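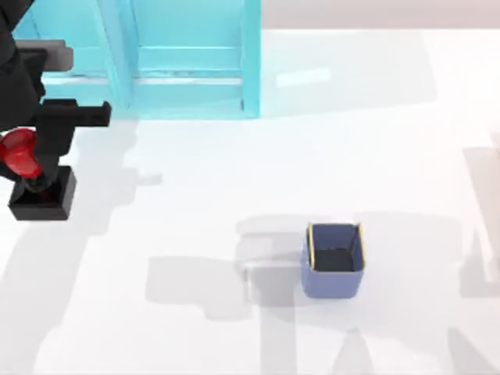 # Bath waste won't seal on a Bunton tub, is it me or the tub?

**drip_tray_dan**

I put in a Bunton 70 acrylic bath in February, with the Dodetti click waste the shop sold me alongside it. It has leaked under the flange ever since. Slowly, into a bowl, which I now empty the way other people walk a dog. I've had the waste out three times. Rubber washer on top, foam one underneath, tightened until something creaked. Do I need putty as well? The leaflet has one drawing and the word "seal" in six languages.

**Fusthorpe Plumber**

No putty on acrylic. Some of it attacks the plastic and the tub maker will wave that at you if you ever claim. Take it all out again (sorry), clean both faces and run a bead of plumber's silicone under the flange. Washer goes below the tub, tapered side up. Hand tight plus a quarter turn. The creak was the tub asking you to stop. Leave it a full day before you fill it.

Also look for a hairline crack around the hole. If there is one, no sealant will save you.

**soggybottom115**

had same tub, gave up, bought a Collet waste, fine now. cant tell you why

**drip_tray_dan**

Edit, 16 Jul 2019: no crack. The foam washer was on upside down, all three times, so at least I'm consistent. Siliconed it as above and the bowl has been dry for a week. I've left it there anyway.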